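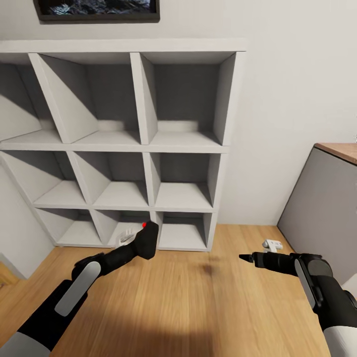 White cube shelving under a black-framed picture, computer rendering.

Residents' Forum, Prirusside Building
Topic: Lending library in the third-floor lounge, proposed rules for July

v_steinarsdottir
The House Office invites comments on the draft rules for the lending library. The collection holds 700 titles at present, most of them received from the Moulin reading room when it closed. The draft sets a loan period of 40 days and a limit of 3 items per household. Donations would be accepted at the front desk until 11 a.m. Comments posted in this thread will be attached to the final version.
Vibeke Steinarsdóttir, House Office

RHenare_5C
I support the loan limit. I do not support the loan period. Forty days is too long for new fiction, where there is usually a waiting list, and too short for the atlases and the Miseo encyclopedia set, which people consult over a whole season. I request two separate periods.
Rawiri Henare

pusa_reader
With respect to Mr. Henare, two periods would mean two colors of label and two ledgers. The Pusa Street library tried this and went back to a single period the following year. I recommend that the draft be adopted as written.

RHenare_5C
The Pusa Street library serves a whole neighborhood. We serve one building, and the ledger is a single notebook. I do not see a comparable burden.

eastwing_tenant
May I ask how the books are to be arranged? The draft does not say. At Moulin they were sorted by author regardless of language, and I found the Danish cookbooks next to the detective novels more than once.

v_steinarsdottir
Books will be sorted by language first and then by author. Oversized volumes will be kept on the lowest row. This will be added to section 2.

pusa_reader
I object to sorting by language. Several authors in the collection are held in both the original and in translation, and readers benefit from finding them side by side.

eastwing_tenant
I would accept either method, provided that cookbooks are kept apart.

v_steinarsdottir
Noted. The loan period and the sorting method will be put to residents as separate questions. Until then, the present rules remain in force, and overdue items should be returned to the front desk.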